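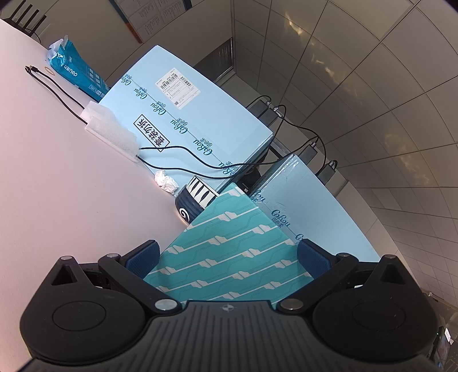 Cartons and boxes: a teal patterned box in front of a light blue Cabou box.

Equipment Review: Koka Bench Tape Dispenser
Bradside Central Stores, Purchasing Section
25 May 2018

Purpose of the review

Central Stores sends out printed forms, small replacement parts, and classroom supplies to every Bradside site. Until this spring, cartons were closed with hand-held tape guns. Staff at the packing benches had asked for a dispenser that stays in one place and cuts a clean length of tape, and the Purchasing Section agreed to test one before placing a larger order.

The unit reviewed is the Koka bench dispenser, bought through our usual supplier, Todorova, at a price of $69. It was compared with the Poltex tape gun already in use. The test was run by Azra Obradović and Kaj Hviid, who between them closed 300 cartons with the Koka unit over the normal course of work. No special cartons were set aside for the test. Whatever came to the bench was packed and sealed.

What is supplied

The dispenser arrives in one piece except for the clamp, which is attached with two bolts. A wrench is included. The instruction sheet is a single folded page, and the drawing of the clamp on it shows an older model with a different handle. Mr. Hviid fitted the unit without difficulty, but a reader who followed the drawing exactly would try to place the clamp on the wrong side.

A spare blade is taped inside the lid of the packaging. It is easily thrown away with the packaging, and the first one was. Todorova replaced it at no charge.

The roll holder takes tape up to 76 mm wide. Most of our stock is the narrower size, and for this a pair of spacers must be pushed onto the spindle. They hold well once in place. Without them the roll drifts to the left and the tape feeds at an angle.

Use at the bench

The operator presses a lever and a set length of tape is pushed forward over the blade. The length is chosen on a dial with stops marked in inches. A short press gives the set length and a second press repeats it. Both operators found the action easy to learn, and Ms. Obradović was working at her usual pace by the end of her first shift with it.

Tape lengths were consistent. With the Poltex gun, the length of the overlap down each side of the carton depends on the person holding it, and our sites have sometimes received cartons with very little tape on one end. Cartons sealed from the Koka unit looked the same whoever had closed them. The saving in tape was small. Rolls lasted slightly longer, though not by enough to justify the purchase by itself.

Noise is much reduced. Tape guns make a loud tearing sound as the tape leaves the roll, and the benches in the east room are close to the telephone desk. The Koka unit feeds slowly enough that the sound is a low hiss. Boris Stoyanova, who answers most calls from the sites, asked that the unit stay where it was after the test ended.

There are limits. The dispenser cannot be carried to the carton, and large cartons that are packed on the floor or on a pallet must still be closed with a gun. The operator can cut strips at the bench and carry them over, but long strips fold onto themselves on the way. For this reason we do not advise removing tape guns from any bench that handles furniture or bulk paper.

The unit also works poorly with paper tape. The instruction sheet states that paper tape may be used, and a roll was tried. It fed correctly at the shorter stops. At the longer stops it buckled ahead of the blade and had to be pulled clear by hand. Sites that have moved to paper tape for recycling reasons should wait for a better product.

Cleaning and upkeep

Adhesive builds up on the feed roller. The maker advises cleaning at each change of roll, and in our experience every second change is enough. The side panel opens with a thumb catch, and the roller can be wiped with a cloth and a little rubbing alcohol. It should be left to dry fully before the panel is closed.

The blade sits behind a spring guard that lifts only when the lever is pressed. This is a clear improvement on the Poltex gun, on which the teeth are exposed at all times. Blade changes require the guard to be held back with one hand, and cut-resistant gloves should be worn for this task. Gloves are kept in the first-aid cabinet beside the east door and should be returned there.

The clamp needs attention. It is made for a bench top with a square edge. Two of our older benches have a rounded front edge, and on these the clamp worked loose in use. Abbas Jalali of the workshop made a flat wooden packing piece to go under the jaw, and the dispenser has not shifted since. Sites with rounded benches may request the same piece from the workshop when they order.

Cost

The purchase price is higher than that of a tape gun. Replacement blades are sold in packs and cost more than Poltex blades, but they appear to last longer. The blade fitted at the start of the test was still cutting cleanly at the end. We have not tested for long enough to say how often a busy bench will need a new one.

The warranty covers the feed mechanism and excludes the blade, roller, and clamp. Todorova has confirmed that rollers can be ordered separately. Clamps cannot, and the Purchasing Section has raised this with the supplier — a lost clamp would at present mean buying a new unit.

Findings

The Koka bench dispenser is recommended for fixed packing benches that close small and medium cartons with plastic tape. It is quieter and safer than the equipment now in use, and it gives a more even result. It is not recommended for floor packing, for pallet work, or for paper tape.

Ordering

Sites may request a unit through the standard equipment form, quoting this review. Please state the width of tape held in stock and whether the bench edge is square or rounded. Existing Poltex guns should be kept. Requests are handled by Vasilis Kadrić in the Purchasing Section, who can also arrange for staff to try the unit in the east room before an order is placed. Blade life and roller wear will be checked again in September, and any change to the advice on cleaning will be sent to the sites that have ordered by then.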